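August, 7.15 pm

Finished the soft toys this afternoon and started on the floor by the glass door. The order was large to small, so the big plush went along the dark cabinet first and the hand-sized pieces after that. Total spend on the lot so far is $620, freight from Pristitz included. Ornella has the receipt.

The measured width of the cabinet wall is 455 cm. Valdir Toledo wanted the toys spaced evenly along it. I grouped them by colour, which takes less room and leaves the door track clear.

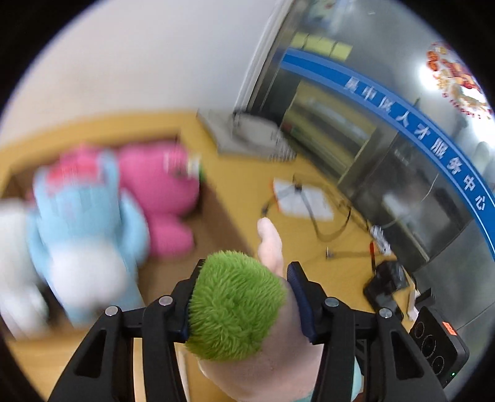
The spiky green one, with white, light blue and pink behind.

Cables are still the main problem. They lie across a sheet of paper on the floor and run off to the right, and I have not traced which lead goes where. Plan for tomorrow is to label both ends, coil the spares and put them in the black pouch.

Storage tubs: 16 ordered from Vomis, grey lids, none delivered. Rang at 4 pm and was told the truck had gone to the wrong depot. Ornella Bellini offered her old ones – too shallow for the pink toy, fine for the small stuff.

Swept as far as the door. Left knee sore from kneeling. Soup for tea, then bed.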